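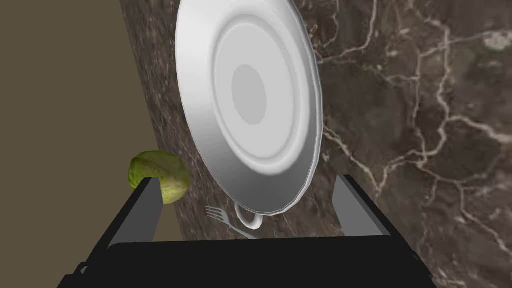
4.3 Loading the Lower Rack

Before loading the Hallumia 600 for the first time, complete the water hardness setting described in Section 3.

1. Pull the lower rack out to its stop. Do not lean on the open door.

2. Scrape food remains into the trash. Rinsing under the tap is not required for normal loads.

3. Place dinner plates between the rear tines, with the eating surface toward the center of the rack. Leave one empty slot after each deep plate or bowl.

4. Place cups and mugs in the upper rack, open side down and at a slight angle, so that water drains from the base.

5. Turn both spray arms by hand. If either arm touches an item, move the item and check again.

6. Slide the rack in slowly and close the door until the latch clicks.

NOTE: Plates wider than 302 mm do not fit under the upper rack in its low position. Raise the upper rack as described in Section 4.5.

NOTE: The folding tines (part 523) may be lowered for pots. Press the gray tab before folding.

CAUTION: Load knives and other pointed items with the tips down, or lay them flat in the upper rack.

CAUTION: Hand-painted or gilded tableware may fade. Wash such items by hand unless the maker states that they are dishwasher safe.

For replacement tines and rack wheels, contact a Skaltik service center and give the model number printed on the inner edge of the door.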